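Kurian build, long thread. It's the two-armed one I've been putting together in the shared shop since May. Numbering these so they stay in order.

1/ Quick recap for new people. Kurian is a humanoid upper body, two arms, five-finger budget spent on fewer, fatter fingers. The plan is for it to pass small things between two containers on a counter. The simulation side runs at home on my desktop. The real arms live on a bench at the shop.

2/ Printing is done on the left arm. Total filament on the spool counter for both shoulders and the left forearm is 3,160 grams. That includes one shoulder I had to throw out after the layers split at the bearing seat.

3/ Bearings are from Konberg. They fit, but the outer race was tight in the printed pocket. I opened the pocket in CAD and reprinted. Don't sand it. I sanded the first one and it went out of round.

4/ Motor drivers are the Clesance boards. Wiring is one power bus per arm and one data line per arm. I had both arms on the same data line until last month and the wrists would drop packets whenever the elbows moved fast. Split them and the errors stopped.

5/ The shop's bench supply trips when both shoulders start together. I added a 240 millisecond delay between left and right at power-up. It's a patch. The real fix is a bigger supply, and that will have to wait until I sell the old router table.

6/ Someone asked why I bother with simulation when the arms are right there. The arms are right there two evenings a week. The sim is there every night. Also I've already broken a thumb linkage on the real one and it took nine days to get the replacement pins.

7/ Control software is Vekov with my own config on top. Setup notes if you're trying the same thing:
- Load the arm model before the hand model. The other way around, the wrist offsets come out wrong.
- Set joint limits by hand. The defaults let the elbow go past where the printed stop is.
- Save the poses as separate files. One big file gets hard to fix.

8/ The task I'm working on now is a pour. One cup in each hand, a small ball in one of them, tip it into the other. A ball is easier than water to check and it doesn't ruin electronics when I move it over to the bench.

9/ I logged 1,123 runs of the pour in sim before I changed anything. Most of the misses came from the cups being at different heights, so the ball hit the rim. Now both hands go to a matched height first, then the tilt starts.

10/ View from over the head in sim. The red ball is in the white cup on the right, and that cup has a slight tilt toward the brown one. Speckled counter and brown tile are there because my kitchen has them and I wanted similar colors behind the hands.

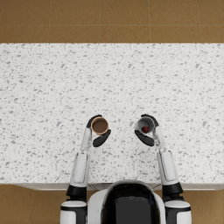 11/ Grip settings. The thumb pad pushes from the near side and the fingers wrap the far side. I keep the thumb force low. A real paper cup folds if you squeeze it like a mug, and I want the same numbers to work on the bench.

12/ Still open:
- Right forearm needs its cover. The print is queued.
- Wrist cable rubs when the hand turns all the way in. Trying a longer loop.
- Visor panel on the real head is clear acrylic for now. Black one is ordered.

13/ Bench test of the pour comes after the cable is sorted out. I'll start with empty cups, then the ball, at low speed. Config files go up once I've cleaned out the old poses. If you've run Clesance boards on a long data line, tell me what termination you used. I have 3 spare resistors and I'm guessing.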